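3.2 Beverage choice and waiting time at the breakfast counter

The second part of the study looked at what guests drank at breakfast and how long they stood in line for it. Data came from two hotels, one in Danstead and one in Velik, both run on a self-service plan. Over 900 guests were observed across 17 mornings in May. Of these, 522 took a cold drink before any food, and the rest went first to the hot dishes or the bread table. Staff were told that a study was under way but not which part of the meal it covered.

Waiting time was taken from the moment a guest joined the line to the moment the cup was lifted away. Guests who left the line without a drink were recorded separately and are treated in Section 3.4. At Danstead, the juice stood at the end of the counter, next to the coffee — a layout that made the two lines hard to tell apart at busy times. Observers there used the position of the guest's tray to decide which line the guest was in.
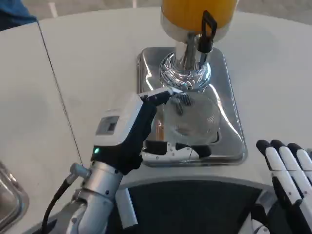 Figure 2. Juice dispenser with black tap lever and square drip tray.

Cup size had a larger effect on waiting time than we expected. The Velik hotel offered a small glass only, and many guests filled two in a row, which held up the line behind them. When a larger glass was added for the last mornings of the study, the typical wait fell by 30 percent. Total juice use did not change much. We did not measure how much was left in the glasses, as the Fondwood study did, so we cannot say whether waste went up.

Guests traveling with children waited longer at both sites. Most of this came from filling several cups in one visit — the time per cup was close to that of other guests. The same pattern was reported in the Dalisay survey of cafeteria lines, where group size explained most of the difference between tables.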